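Solteo User Forum > Grippers and End Effectors > Moulin soft-goods package: evaluation before renewal

Posted by c.hattori
Our department has had the Moulin package on trial since October and must decide whether to renew. The package consists of the two-finger gripper, the wrist camera and the sorting software, supplied through Jornum. I would be grateful for the experience of other sites before we commit.

Our task is sorting bagged snacks into labeled cartons. We ran 300 picks under the vendor's default settings. Bags standing upright in a carton gave us very little trouble. Bags lying flat on the table accounted for nearly all of the 80 failures, most of them slips at the crimped end. The support desk advised us to lower the closing force, and this made matters worse.

Posted by Oshima_S
We hold the same license. Please confirm which firmware you are running. Release 9 changed the approach angle for flat items, and results obtained before it should not be compared with results obtained after it.

Posted by c.hattori
Release 9 was installed before the trial began. The figures above are all from that release.

Posted by hseidel
I must disagree with the suggestion that firmware is the deciding factor. Our site tested the package before and after the update, 100 picks each time, with the same stock and the same operator. The difference was too small to act upon. In our assessment the finger pads are too stiff for filled bags, and the vendor should say so in the data sheet. We have since fitted the Rurnutlow pads at our own expense.

Posted by Oshima_S
With respect, 100 picks is a small sample, and replacement pads void the service agreement. Section 4 is clear on this point. I would not recommend that course to a department that has not yet renewed.

Posted by hseidel
Section 4 refers to the drive unit. Jornum confirmed to us in writing that pads are treated as consumables. I can forward the letter to members on request.

Posted by c.hattori
Please do forward it. Our purchasing office will require a copy in any case.

Posted by rkoyama
May I ask how the cartons are identified? We found the software dependable with printed labels and much less so with handwriting. Glossy packaging nearby was a further difficulty for us, and we had to move our lamps.

Posted by c.hattori
Ours are small white stickers with a blue border, handwritten in red. The potato chip carton reads 薯片. The software accepts them once each label has been registered by hand, a step the manual does not mention. We have not moved our lamps and will consider it. A view from the wrist camera is attached, with the chip carton and one of the bags lying flat beside it.

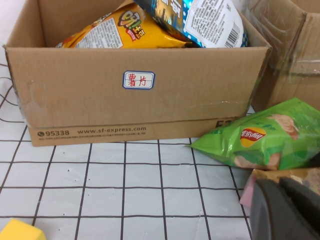 Posted by Ryota Ueda
Before renewing, I would ask Jornum for a one-month extension with the softer pads supplied at their cost. They granted us the same terms last year, although the request had to go through the regional office and the reply was slow.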